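The Ferdale Linen Table: A Gallery for Doubters

March 2020

Colleen Beaulieu has been running her folding evenings in Ferdale long enough that people now talk about them as if they cured something. I went to four of them. I own 15 tea towels and a cupboard door that will not close, so I had reasons to hope, but I am wary of anyone who tells me that a rectangle of cotton has a right way up.

Her method, as she teaches it, goes like this: spread the cloth, smooth it from the middle, bring the sides in, then fold it down until it can stand on its edge. The handout calls this "the calm fold." Adelino Barros, who sat next to me the first evening, called it folding. I am with Adelino.

What follows are my notes on the course, for anyone thinking of paying the 20 dollars.

The spreading stage

Colleen says a cloth should be laid flat before anything else is done to it, and that most of us skip this. Fair enough. But flat is a generous word for what large pieces of fabric do on a table that already has a cloth on it. One side lies down nicely and the other side has ideas of its own. I was told to "persuade" the wrinkles. I have ironed for most of my adult life and have yet to persuade one.

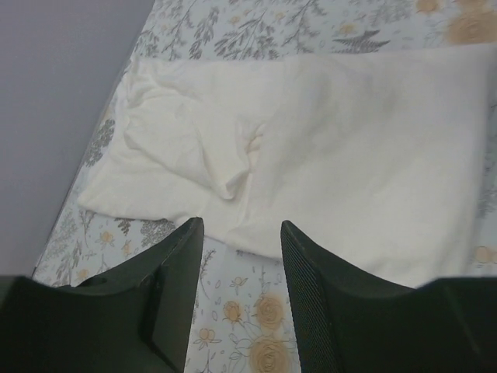

White on the flowered tablecloth, smooth to the right and a good deal less so to the left, with a flap folded over and ending in a blunt point. The handout has no drawing of this stage.

The matter of the tablecloth

I asked why we worked on a printed cloth at all, when a bare table would show the edges just as well. Colleen's answer was that a bare table is slippery and a cloth grips. Valter Halvorsen tried it both ways at home and reported no difference, although he was folding pillowcases, and I don't think pillowcases are a fair test of anything. I will say that the gray leaves and the orange-yellow flowers are pretty, and that a white hem is easier to find against them than I expected.

Corners

Much is made of corners. You are supposed to find all of them before the first fold and set each one down on purpose. I did this faithfully for a week and my towels looked the same as before — slower, but the same. Didier Leblanc swears by it for fitted sheets. I have not seen Didier's fitted sheets.

Where I have ended up

The cupboard door closes now. I also gave away six towels in March, so draw your own conclusions. The next course is in the same room and the price has not changed. Bring your own cloth, and wash it first.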